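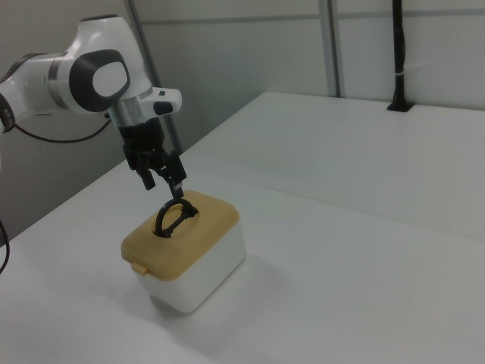
Recording with us: your questions

Zalleck is a small project that collects examples of everyday handling jobs so that robot arms can learn from them. We get plenty of messages from people who want to join in, use the recordings or just find out what goes on all day at a white table. These are the ones that come up most.

What counts as one example?

One go at one job, from the moment the arm sets off until it is back at rest. We call it a run. Each run carries the camera pictures, the joint positions, how far the gripper is open, and a short sentence saying what the job was, such as "lift the box by its handle". The sentence matters more than you might think! A learning system has to tie the words to the movement, so we write it before the run and check it again afterwards.

Who moves the arm?

A person does. Our operators steer it with a hand controller and watch both the table and the screen. There's no script playing back in the background. You get little hesitations and changes of mind that way, and we like having them in there.

Why so many boxes with handles?

Because they're brilliant practice. An arched handle leaves a gap that a finger has to find, and there are several good ways of going about it. You can hook one finger under the arch, or close both fingers on it from either side. Lids are fun too, particularly the ones with a latch, as the arm has to deal with the latch before anything else can happen. People do all this without a thought. Watching a learner start to get the hang of it is one of the best bits of the job.

How many runs do you need for one job?

It depends on the job. The set for lifting by the handle, which we named Faltau, stands at 202 runs and we're still adding to it. Pushing a box a short way across the table needs far fewer before a learner gets somewhere with it. We look at where the learner goes wrong and record more of that, which is a lot more useful than piling up the same easy run over and over.

Do you keep the runs that go wrong?

Yes, please keep them! A missed handle or a dropped box gets marked as a failed run and stored with the rest. Some teams train only on the good ones and others want both, so we leave the choice to them. Best of all are the runs where the gripper misses, backs off and tries again — those go in with a "recovery" mark, and we can never get enough of them.

What do you throw away, then?

Runs where the recording itself is broken. If a camera drops out, if the clocks on the arm and the cameras drift apart, or if somebody's sleeve covers the view for half the run, it goes. We also drop runs where the sentence and the job don't match and we can't tell which one was meant.

How do you set up the table between runs?

By hand. Move the box, turn it a bit, and don't put it back in the same spot. After 4 runs in a row we change something bigger, such as the starting position of the arm. The fixed camera stays exactly where it is, and if it gets knocked we stop and calibrate again before going on.

Does the lighting have to be perfect?

No. We want even light for the calibration and after that we're quite relaxed. Soft shadows are fine. Strong sun across the table in the late afternoon is a nuisance on pale surfaces, though, so we draw the blinds if the white starts to glare.

How long is a session?

Two hours at most for one operator, with a proper break in the middle. Steering is tiring, and tired operators get sloppy in ways that show up in the data weeks later. New operators spend their first session on practice runs that we don't keep.

Can I use my own arm?

Very likely. Tasau, our recording program, runs with most arms that report their joint positions and take commands over a network cable. You will need two camera views at least, one of them fixed. If your gripper has two fingers, the existing jobs should work as they are. For other kinds of gripper, write to us first and we'll look through the job list together.

Can I suggest a job?

Oh, please do. Tell us what the object is, what should happen to it, and how somebody looking at the last picture could tell that it was done. That last part is the hard one. "Tidy the table" is too loose, but "put the lid on the box and close the latch" is something we can record next week.

Where does the data go?

Each set is checked by a second person and then placed on the Ndung'u server, where anyone with an account can download it. Accounts are free for teaching and research. The next sets go up in March, and the notes with each one list every change we made to the table, the cameras and the wording of the jobs.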